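**Jarman 2.3, sprint planning board** – reviewed 2023-09-05

We ran Jarman for 90 days with two teams at the Skinimthorpe office, replacing Fillell. The import brought over 621 backlog items. Links between parent and child stories survived; custom estimates did not, and had to be entered again by hand.

Board loading is quick up to about 700 cards. Past that, filters lag and the burndown chart redraws twice. Work-in-progress limits can be set per column but not per person. The retrospective module is thin – a timer, three columns and a vote count.

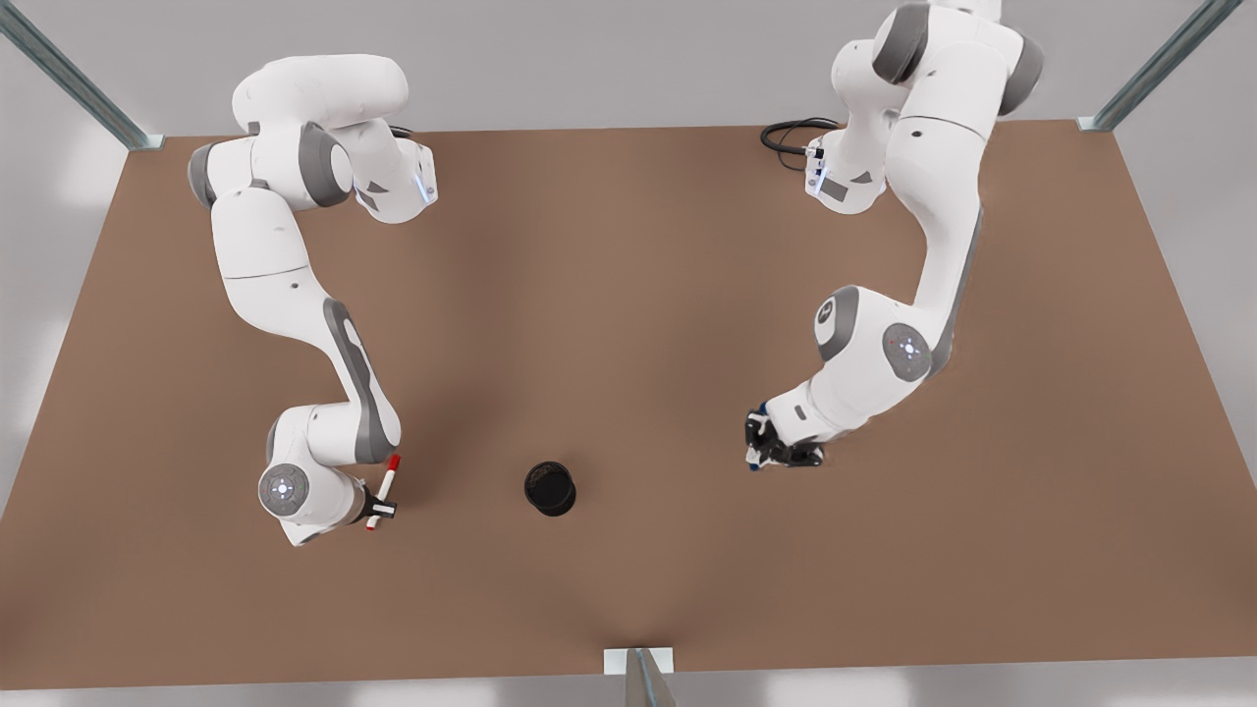 Permissions are the weak point. Any team member can close a sprint, and reopening one takes an admin. Support answered our ticket in July with a workaround that held.

Suitable for one or two teams. Larger groups should wait.

Pongsak Thammasiri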